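Review: Dovau DT-2 Two-Arm Teleoperation Kit

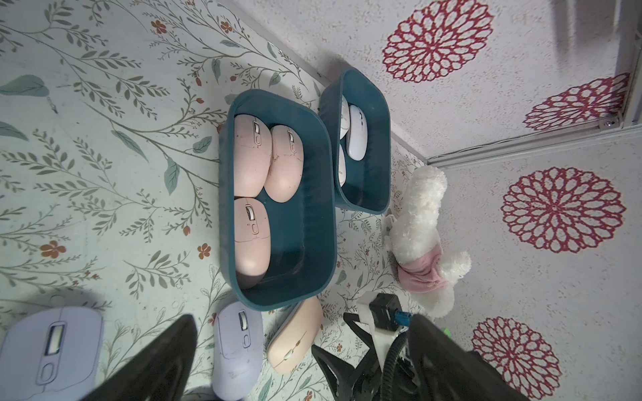
I have had the Dovau DT-2 on the bench since the middle of May. The kit is sold for recording demonstrations: a person moves a pair of small leader arms, a pair of follower arms copies the motion, and the joint positions and wrist video are saved for training. It comes as two leaders, two followers, two wrist cameras, a power supply and a foot pedal. My previous setup was a single Athanasiadis arm driven from a handheld controller, and most of the comparisons below are with that.

Setup

Assembly took an afternoon. The arms arrive built, but the camera mounts do not, and the printed guide shows the mount bolts going in from the wrong side. The PDF on the Dovau site has it right. Calibration means moving each arm to a series of marked poses and pressing the pedal at each one. It has to be repeated after every power cycle on the leader side only. The followers keep their calibration.

The software installed cleanly on one machine and needed a newer USB driver on another. Neither the box nor the manual mentions the driver.

Test task

I used sorting computer mice by color into teal bins, pink in one and white in the other, with a few lavender and peach ones left on the table as items to ignore. A mouse is a reasonable test object. The shell is smooth and curved, the width varies from model to model, and a poor grasp tends to slide off before the arm has lifted very far. The bins are deep, so the wrist has to come in steeply and the operator has to judge the rim.

The table has a printed cloth on it. I would suggest something similar to anyone recording data, as a bare surface makes the task easier than it will be later.

Driving the arms

The leaders are light and the joints move freely, with enough friction that they stay put when released. Delay between leader and follower is small enough that I stopped noticing it within the first session. The grip trigger is the best part of the kit. Its travel is long and close to linear, and closing gently on a slim mouse is easy to repeat.

There is no force feedback. When a finger touches the rim of a bin, the operator has to see it, and the follower will keep pushing until the current limit trips. The default limit is set at 421 in the configuration file (the units are not documented). I lowered it to 320 and had fewer hard contacts, at the cost of an occasional stall at full reach.

The arms can also be guided by hand. Holding the pedal down puts the followers in a free mode, and they can be pushed through a motion directly. This works well for slow approaches and badly for anything with two arms, and the operator's hands end up in the wrist video. I used it for a few waypoints and went back to the leaders.

Wrist cameras

The view is wide and takes in both fingers, which is what a policy needs. Objects close to the fingertips are usable. The fingers themselves are soft, and exposure shifts when the wrist goes down into a bin. Exposure can be locked, but the setting is lost when the recorder restarts — an irritating fault in a tool meant for consistent data.

Recording

I kept 200 episodes. Throwing out a bad one takes a double tap on the pedal, and that is quick enough that I did it freely. Files are saved per episode with plain names and a readable index. Exporting to the Hotgate format worked the first time. Exporting to Danel dropped the gripper channel until I updated the converter, and the older converter gives no warning about it.

Wear

The finger pads show some polish and no tearing. One leader wrist has developed a slight play. The cable sleeve is stiff and pulls on the follower wrist near the end of its rotation, so I now route it with more slack than the guide shows.

Verdict

For tabletop work with light objects the DT-2 is a clear step up from a handheld controller. Demonstrations are smoother and I discard fewer of them. Labs that need contact-rich tasks should look for a system with force feedback, and anyone buying this one should lower the current limit before the first session. I will be keeping mine, and have ordered a spare set of finger pads.

Reviewed June 13, 2019, on firmware as shipped.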